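Home Reviews Visits Archive Contact

Review: bed-making demonstration, Vullaner open day, 24/11/2025
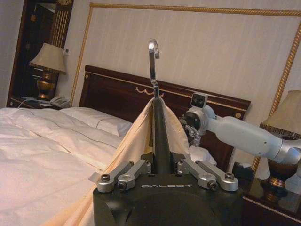
A reader, Resa, wrote in after the first notice of this review to ask why anyone would judge such a system on speed when hotels lose more time on corners than on anything else. The point is fair, and corners are given their own paragraph.

The routine was run four times in a furnished hotel room. The black gripper, marked GALBOT, lifts the cream fabric into a peak; its linkage bars are plain silver metal with hex-socket screws, easy to reach for servicing. Mean cycle time was 222 seconds. The best run took 151.

Corners: acceptable at the foot, poor at the headboard side, where the cover finished almost 19 mm off line. Manual correction was needed on two runs.

Noise was low. The control software, Mengal, logs every grip but exports only to its own format. Pricing was not given. A second demonstration is planned for January.

Suitable for trials. Not yet for a full floor.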